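Ticket 714: Remote staff can't open case bundles over the VPN
Office: Condcombe
Opened by: Garnet Beaudoin
Assigned to: Kjell Granström
Status: Resolved

Garnet: Seven fee earners working from home get "access denied" on any bundle over 40 MB. Smaller files open fine. We have a disclosure deadline coming up, so please look at this first!

Kjell: Great detail, thank you! I can reproduce it on my own laptop. The document system is fine, so I'm checking the gateway.

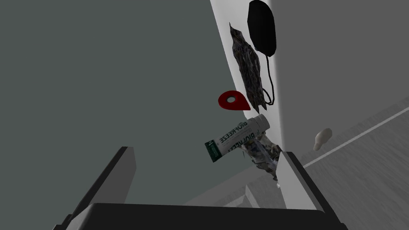 Kjell: Found it! The December update put the remote group back on the old transfer policy, and big files time out before the permission check finishes. I've moved Garnet and Eskil Söderlund to the new policy as a test.

Eskil: Wow, the Birkitz bundle opened right away, all 770 pages. Even search works!

Kjell: Love it. Rolled out to everyone else on the list. Please sign out of the VPN and back in.

Garnet: All seven confirmed. Fantastic work, closing.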